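Letdale students train robots by hand

Students in the Letdale College robotics club are spending their spring term teaching a robot arm to tidy a desk, using hand-held grippers to record each move.

The project, called Planier, began in April under instructor Rehema Kaijage. Members work in pairs and have logged 279 recordings toward their entry in a student contest in Urkstead.
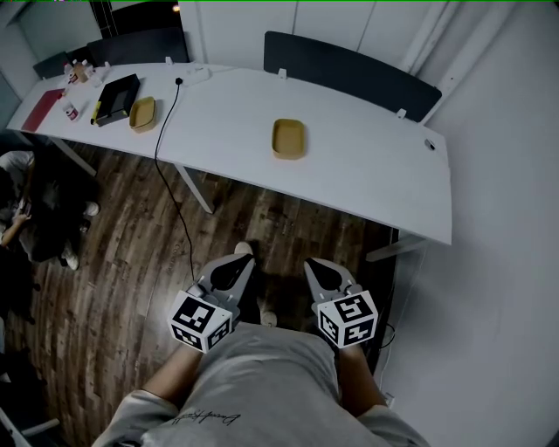 Each recording lasts up to 30 seconds. Saoirse Mulcahy, a second-year student, said the hardest part is moving slowly enough.

"You want to just grab the thing and go," she said. "Then you watch it back and half of it is a blur."

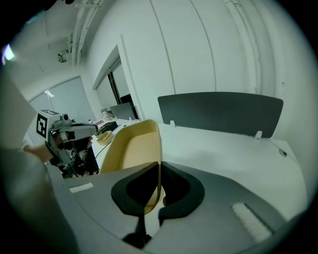 A gripper at the desk, with tan containers and a second marked gripper nearby.

Teammate Ľubomír Kadlec sorts the recordings and throws out the bad ones. He rejected 69 from the first batch, mostly for dropped items.

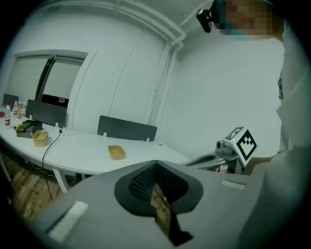

Hand-held grippers carry printed markers on white cubes.

The club will send three members to Urkstead. Kaijage said new students can join in the fall and do not need programming experience.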